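# Kakix Tabletop Kit

The Kakix is a tabletop practice kit for teams that record and test pick-and-place work with small household objects. It is put together by Wainwright and sold to labs, schools and small automation shops. The kit covers the working surface, the objects, the task cards and the software that keeps track of which object went where. You supply the arm, or the person, or both.

## What you get

- One fabric table cover, cut for a standard rectangular folding table
- A mixed set of everyday objects, packed in a padded case
- 30 task cards, printed on both sides
- 2 chest camera straps with adjustable buckles
- A license for Sullesia, the logging software, for one workstation
- A printed setup guide

The price is $829, with shipping extra. Replacement object packs are sold separately, and so are spare covers.

## The objects

We choose objects that people have at home and that give a gripper different kinds of trouble. A soft block squashes when it is held too tightly. A clear jar is hard for some depth cameras to read. A bottle on its side can roll, and a strap or a cord will drag behind whatever it is attached to. Most of the set is bought from regular stores, so the labels, colors and sizes change a little from one batch to the next. If you need two sets that match exactly, order them together and say so on the form.

The task cards tell you which objects to put out and what should happen to them. Easy cards ask for one object to be moved to one spot. Harder ones ask for items to be sorted, stood upright or placed inside a cup. Objects should be put down with open space between them for the first few cards – crowded layouts come later in the deck.
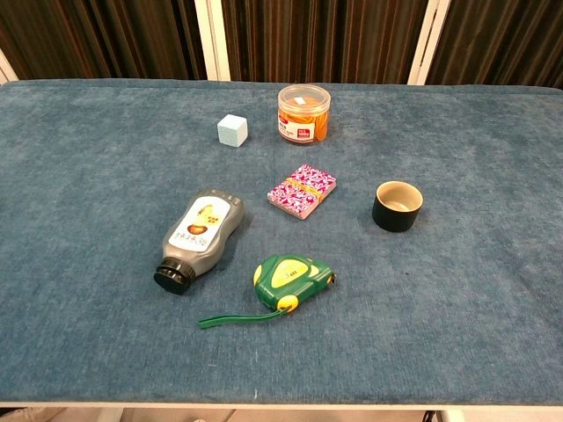 **Can I use my own objects with the task cards?**

Any object that fits in one hand will work with most of the cards. Add it to the object list in Sullesia first, with a short name and a weight, and it will show up in the menu the next time you start a session.

## Setting up

Lay the cover on the table and pull it flat from the corners. It needs no tape or clips. Next, put on the chest strap and set the camera so that the whole top of the table is in view when you stand at the front edge. Sullesia has a preview screen for this. Venkatesh Rai wrote the setup guide and recommends doing the camera check again each time a different person wears the strap.

Bright overhead lamps can cause glare on shiny packaging. Turn off the one directly over the table if you can.

## Notes from a test site

Xinyi Cai and Jade Hiebert used the kit at the Detcombe training shop in June. They ran it with a six-axis arm and also with people doing the same cards by hand. Their main complaint was the padded case, which was too tight to close with everything inside. Cases shipped now are deeper. They also asked for a way to pause a session without ending it, and that was added to Sullesia.

They liked the cover. It kept light objects from sliding and was easy to brush clean.

## Care and warranty

Brush or vacuum the cover. Do not machine wash it. Wipe plastic objects with a damp cloth and let them dry before they go back in the case. The straps and cover have a warranty of 2 years. The objects are treated as consumables and are not covered.

For orders and batch questions, write to Yanling Li at the Wainwright sales desk. Please include the length and width of your table.

Page last updated 26 August 2019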